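Power Strips and Extension Leads: Your Questions

Roltoden Repair Café, last updated 02/09/2018

We love a good power strip question at Roltoden, and we get plenty of them! These are the ones that come up most often at the Saturday table. If yours is missing, email Myrto Lazaridis and she'll add it.

Why do you like strips with a switch for each socket?

So much handier! You can turn off the lamp and leave the radio going, with no crawling under the desk to work out which plug is which. Edem Abugri swapped every strip in his flat for switched ones in June and is still talking about it.

What do the different slots mean?

Socket patterns vary a lot from country to country, and some strips are made to take more than one kind of plug. If the pins don't match the openings, don't force them. Bring the plug along and we'll find the right adaptor or fit a new one.

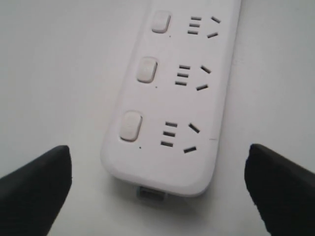 A white strip with a switch beside each socket.

Can I plug a heater into a strip?

Please don't. Heaters, kettles and tumble dryers should go straight into the wall. Phone chargers, lamps and a laptop are fine together on most strips, but do add up the watts first. A laptop charger marked 200 and a monitor marked 168 come to 368, and you compare that with the maximum printed on the strip.

Where is that maximum printed?

Usually on the underside, in tiny letters. Take a photo with your phone and zoom in – it saves a lot of squinting.

How should a plug sit in the socket?

Pushed fully home, with no wobble and no metal showing. Hold the strip steady with one hand and press the plug in with the other. Pull it out by its body and never by the cable.
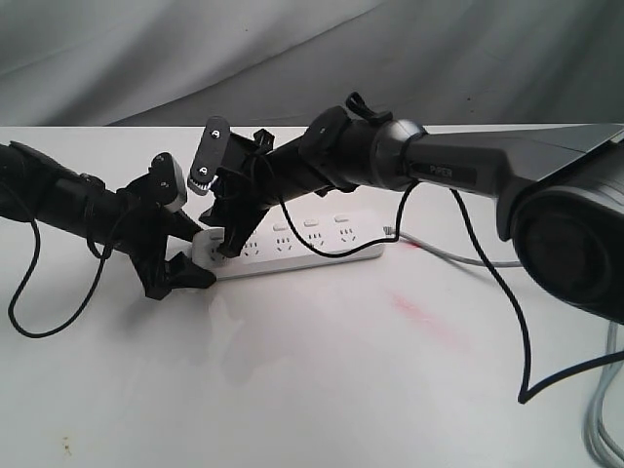

Can I plug one strip into another?

It's a bad habit, even when both are nearly empty. Everything on the second strip draws its power through the first, so it's easy to overload without noticing. Buy one longer strip with enough sockets.

How do I clean a dusty one?

Unplug it from the wall, take everything out, and use a dry, soft brush. Darcy McKinnon swears by an old make-up brush and she's right, it's brilliant in the corners! No sprays and no damp cloths.

When should I throw one away?

Scorch marks, cracks, a buzzing sound, a loose socket or a switch that feels mushy all mean it's time. Drop it in the small electricals bin by the Latuheru Street entrance.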